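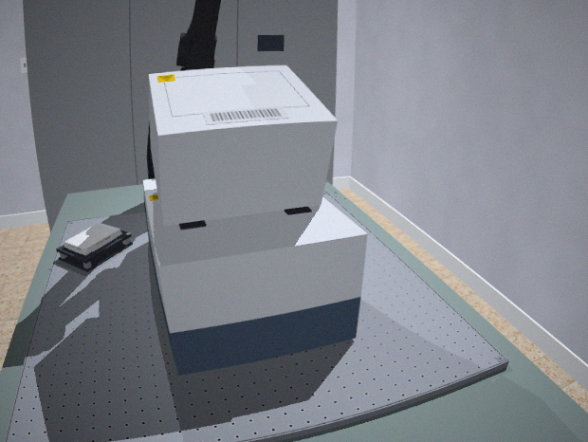

穴あきボード上の装置本体と小型機器、後方にロボットアーム（シミュレーション画面)

実験室自動化セル 導入・予算計画に関するFAQ

対象:装置とロボットアームを組み合わせたセルの購入を検討している研究室、検査部門、設備管理部門
最終改訂:2021年10月
編集:Lagman 技術計画グループ

目次
1. 見積と予算
2. 設置場所とレイアウト
3. シミュレーション
4. ロボットアームと周辺部品
5. 発注、納入、検収
6. 保守と更新

1. 見積と予算

Q1-1 見積依頼の前に決めておく項目は何ですか。
対象装置の型式、1日あたりの処理検体数、使用する容器の規格、稼働時間帯、既存システムとの接続の有無の5項目です。容器の規格が未定の場合、ハンド部品の見積は概算扱いになります。概算見積をそのまま発注に使うことはできません。

Q1-2 概算見積と正式見積の違いを教えてください。
概算見積は予算申請用で、構成品の区分ごとに金額の幅を示します。正式見積はレイアウト確定後に発行し、部品表と工程表が付きます。正式見積の有効期間は発行日から30日です。期限を過ぎた場合は再発行となり、輸送費と為替換算分が見直されます。

Q1-3 予算書にはどの費目を立てればよいですか。
通常は次の費目に分けます。
・装置本体
・ロボットアームおよび制御盤
・ハンド、治具、作業台
・安全機器(インターロック、非常停止、エリアセンサ)
・ソフトウェアライセンス
・シミュレーションおよびレイアウト設計
・据付、調整、教育
・年間保守
・電源、空調、ネットワーク等の付帯工事
付帯工事は当社見積に含まれません。施設側で別途見積を取得してください。予算超過の原因として最も多いのがこの費目の計上漏れです。

Q1-4 既存の装置を流用できますか。
外部からの動作指令を受け付ける装置であれば流用可能です。手動ボタンのみで動作する装置は、メーカー改造または押下機構の追加が必要になります。改造を行うとメーカー保証の扱いが変わることがあるため、事前に装置メーカーの書面回答を取得してください。

Q1-5 複数年度に分割して購入できますか。
できます。初年度に設計と作業台、次年度に装置とアームという分割が一般的です。ただし初年度の設計は次年度に購入する装置の型式を前提とします。型式変更が生じた場合、シミュレーションと治具設計は再見積となります。年度末の3月検収を希望する場合は、納期欄にその旨を明記してください。

Q1-6 リース契約は利用できますか。
装置本体、アーム、制御盤は対象になります。専用設計の治具と設計費は対象外です。この二つは買取として別の注文書に分けてください。

2. 設置場所とレイアウト

Q2-1 必要な設置面積はどのように算出しますか。
作業台の外形に、アームの可動範囲、保守用の通路、扉の開閉範囲を加えて算出します。装置カタログの外形寸法だけでは不足します。背面の配線スペースと、装置上部のカバー開放に必要な高さも確認対象です。

Q2-2 穴あきボードは必須ですか。
必須ではありませんが、推奨構成に含めています。穴が格子状に並んでいるため装置の位置を座標で管理でき、レイアウト変更時の再測定が短くなります。専用架台に直接固定する方式は初期費用が低い反面、装置を入れ替えるたびに追加工が発生します。

Q2-3 背の高い装置と低い装置を同じボードに置く場合の注意点は何ですか。
アームの進入方向を先に決めてください。冒頭の画面の配置では、背の高い箱形の装置が中央、低い小型機器がその左にあり、アームは装置の後方に降りています。同様の配置を検討する場合、後方から手前の作業点に届くか、装置上面を越える経路で干渉しないかが確認項目になります。

Q2-4 装置のバーコードや銘板の向きは考慮が必要ですか。
必要です。資産管理用のバーコードを定期的に読み取る施設では、設置後も読み取り可能な面に貼付されていることを確認してください。上面に貼付されている場合、アーム停止中に手持ちリーダーが届く位置かどうかを図面段階で判定します。

Q2-5 壁、戸棚、扉との距離はどの段階で確認しますか。
現地調査の段階です。当社の調査員が室内寸法を測定し、レイアウト図に反映します。調査後に什器を移動した場合は必ず連絡してください。Cumbridge 拠点の案件では、調査後に保管棚が追加されたため保守通路が確保できず、作業台を再配置しました。再配置に伴う図面改訂は有償です。

Q2-6 床の耐荷重について基準はありますか。
構成ごとに異なります。標準構成1式の総質量の参考値は163 kgで、作業台と制御盤を含み、装置本体は含みません。装置本体の質量を加算し、施設の構造担当に照会してください。

3. シミュレーション

Q3-1 シミュレーションは購入前に実施できますか。
できます。設計契約のみを先行して締結し、結果を確認した後に機器の発注を判断する進め方を推奨します。設計契約の費用は、機器発注に至らない場合も返金の対象になりません。

Q3-2 どこまで再現されますか。
装置の外形、アームの寸法と関節範囲、作業台、壁および什器のおおよその位置を再現します。装置内部の機構、配線の引き回し、液体の挙動は標準の再現対象に含みません。

Q3-3 画面上の照明や影は実際の部屋と一致しますか。
一致を保証しません。カメラによる位置認識を採用する場合は、実機環境での照度測定を別途行います。影の境界や反射が認識に影響する可能性がある案件では、測定費を予算に含めてください。

Q3-4 納品される資料は何ですか。
レイアウト図、干渉チェック結果、サイクルタイム試算表、画面の静止画および動画です。シミュレーションのモデルデータは標準納品物に含みません。希望する場合は契約前に申し出てください。装置メーカーとの秘密保持契約により提供できない形状データがあります。

Q3-5 修正は何回まで可能ですか。
標準契約では最大3回です。装置の入れ替えを伴う変更は修正の範囲を超えるため、新規設計として扱います。

Q3-6 サイクルタイム試算値を処理能力の保証値として使えますか。
使えません。保証値は実機での受入試験の結果に基づいて設定します。調達仕様書に試算値を記載する場合は、「設計時試算」と明記してください。

4. ロボットアームと周辺部品

Q4-1 アームの選定基準を教えてください。
到達距離、可搬質量、繰り返し位置決め精度、設置姿勢の順に絞り込みます。可搬質量にはハンドの質量を含めて計算してください。

Q4-2 ハンドの選定が後になっても問題ありませんか。
レイアウトの初期検討はハンドなしでも可能です。ただし、干渉チェックの最終判定とサイクルタイム試算にはハンド形状が必要です。ハンド未定のまま正式見積を発行することはありません。

Q4-3 予備品はどの範囲を購入すべきですか。
ハンドの接触部、ケーブル類、作業台の固定金具は初回発注に含めてください。制御盤の基板は保守契約の対象品であり、契約を締結する場合は予備購入の必要がありません。接触部の品番は Drundard シリーズの部品表1607番台に記載しています。

5. 発注、納入、検収

Q5-1 発注窓口はどこですか。
商務条件は Freya Bickerstaff、技術仕様は Gearóid Foley が担当します。仕様変更を伴う問い合わせは両名宛てに送付してください。片方のみに送付された変更依頼は受理扱いになりません。

Q5-2 搬入経路は誰が確認しますか。
施設側の確認事項です。エレベーターの内寸と積載量、扉の有効幅、段差の有無を搬入経路確認票に記入し、出荷前に返送してください。

Q5-3 受入試験の内容を教えてください。
工場出荷前試験と現地受入試験の2段階です。現地試験では、非常停止の動作、装置との通信、規定サイクルの連続運転を確認します。試験に用いる容器と模擬試料は施設側で用意してください。

Q5-4 教育は何名まで受講できますか。
人数の上限は設けていませんが、実機操作は1名ずつ行うため、人数に応じて日数が増えます。追加日数は有償です。

6. 保守と更新

Q6-1 年間保守契約には何が含まれますか。
定期点検、電話およびメールによる技術支援、制御ソフトウェアの修正版提供が含まれます。消耗品、装置本体の校正、移設は含まれません。装置本体の校正は装置メーカーとの直接契約になります。

Q6-2 装置だけを更新する場合の費用項目は何ですか。
装置本体、固定金具、通信設定の変更、レイアウトの再検証です。外形が変わる場合は干渉チェックを再度実施します。Sallmont 拠点では外形の近い後継機を選定し、作業台とアームをそのまま継続使用しています。

Q6-3 廃棄費用は見積に含まれますか。
含まれません。検体を扱った装置については、除染証明の発行後に引取見積を作成します。保守および廃棄に関する照会先は Ea Hafstein です。

関連資料
・搬入経路確認票
・予算書式(費目別)
・標準設計契約 条件一覧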